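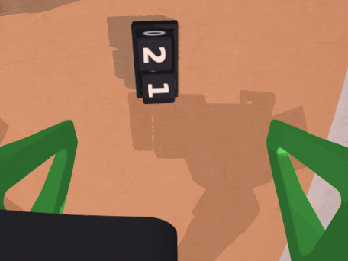
I have owned four perpetual calendars in my adult life, and I have been wrong about the date with every one of them. The Kanov desk calendar is the fifth. It cost me 88 dollars, which is a lot to pay for information my phone gives away, and I have now lived with it since November. I should say up front that I have a weakness for blocks with numbers on them. Two black cubes, one sitting on the other, a fat cream-white 2 above a fat white 1, and I am reaching for my wallet before anyone has told me what the thing does. My first calendar was bought on exactly that feeling. So was my second. This review is an attempt to work out whether the Kanov deserves to be the last.

First, what you get. The box holds a walnut base, two number cubes, three long bars for the months and one short bar for the weekday. There is also a folded card with instructions, printed in type so small that I assume the writer was ashamed of having to explain how to turn a cube over. The whole lot weighs more than you'd think. I put it on the kitchen scale next to a grapefruit and the grapefruit lost.

If you've never thought about how two cubes can show every day of the month, I envy you your evenings. Each cube has six faces. You need a 1 and a 2 on both of them, for the 11th and the 22nd, and you need a 0 on both so that all the single digits can have one in front. That leaves six faces for seven remaining numbers, and the trick is that the 6 gets flipped over and works a second shift as the 9. I have explained this at two dinner parties. At one of them a man got up to check on his parking.

The Kanov does the 6 and 9 business well. The numeral has a straight tail, so it reads properly either way up. On my old Dravero the 6 had a curly tail, and on the 9th of every month the desk appeared to be wearing its hat backwards. The Dravero also had its zero on one cube only. I didn't notice this in the store. I noticed it on the first day of the first month I owned it, when I found I could have a 1 or I could have a 0 but the cube I needed was always the one already in use. I wrote to the company and they sent me a coupon.

Build quality is good with one complaint. The cubes have softened edges that feel nice in the hand, and after a winter of daily turning there is no wear on the numbers that I can find. The walnut base has taken one coffee ring, which I consider a personal contribution. The complaint is the slot. The month bars sit in a channel along the front, and the channel is cut so tight that getting a bar out takes a fingernail and some language. You only do it twelve times a year, I know. But you do it on the first of the month, when the rent is due, and I don't need the extra friction.

The weekday bar is the weak spot in the whole design. It has four long sides and there are seven days, so Kanov has put two days on most of them, one right way up and one upside down. Anyone sitting across from you therefore sees a different day. My desk faces my wife's desk. For most of a week in winter she believed it was Friday, and she was in such a good mood that I left it.

Now the part that any honest owner has to face: you have to change it. Every day. The instruction card suggests making it "part of your morning," as though my morning had room. I did very well for the first 10 days. After that I settled into what I'd call a weekly correction. The calendar is right on Mondays and drifts from there, like most of us. Going by the pencil marks I kept inside the box lid, it has been correct on 167 mornings less than I would like to admit, or would be if I'd kept it long enough, and I gave up the pencil marks too.

I did try the alternatives before writing this. The Ammann flip calendar, the kind with printed cards on two rings, is cheaper and easier and costs some 11 dollars if you catch it on sale. It also looks like something from the front desk of a tire shop. I mean that kindly. Tire shops know what day it is. The Larkadus is electric, sets itself, and glows all night in a blue that made the cat nervous. It was never wrong. I gave it to my sister.

So, who should buy the Kanov? If you want to know the date, don't. If you want something handsome to fiddle with while you're on hold with the insurance company, I can't think of anything better at the price, and I have spent real money looking. The cubes are a pleasure. They make a good solid clack when you set them down, and the people on the other end of the phone can hear it.

Four stars. I took one off for the slot, and would have taken another off for the weekday bar if it hadn't given us that week in winter. Mine currently says the 14th. It's the 20th.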